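3.2 Shared storage of small utensils

Of the kitchens visited in the Caltden portion of the study, 11 kept everyday cutlery in an open holder on or beside the dining table. Households were asked to follow their usual practice when putting utensils away and were given no instructions on grouping or order. Following Rizzi and Melis, we use "small utensil" to mean any item used with one hand for eating or light preparation. Under this definition chopsticks, spoons and forks are treated together with peelers and skewers, although only the first three are used at the table.
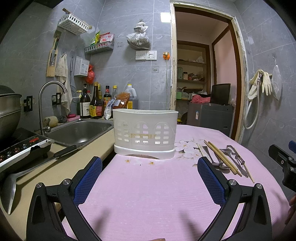
The distinction between eating tools and preparation tools was weaker in practice than in the interviews. When asked to name the contents of the holder, most respondents listed chopsticks and spoons first and left out the peeler until prompted. Several regarded the peeler as belonging "with the sink things," even where it shared a container with the cutlery. Long cooking tools were more often hung on the wall, and respondents rarely included them in the same category.

Sorting was recorded at the level of the single item. Chopsticks presented a particular difficulty, as a pair may be separated during handling and rejoined later with a different partner. We therefore coded each stick individually and noted pairing only where the household itself placed two sticks together. Across the full set of visits, 135 items were coded in this way by Messina and Piras, working separately. Disagreements were settled by a third reader. Figure 4 shows utensils laid out beside their holder on a table.

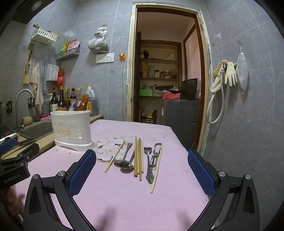
Figure 4. Loose utensils and holder on a table: wooden chopsticks, metal spoons, a fork and a vegetable peeler.

3.3 Position of the holder

The location of the holder was noted at the start of each visit and again at the end. Three positions were distinguished: table, counter and wall. A holder on the table was coded by its distance from the nearest seat, and one on the counter by its distance from the sink. Where a household moved its holder for meals, both positions were entered.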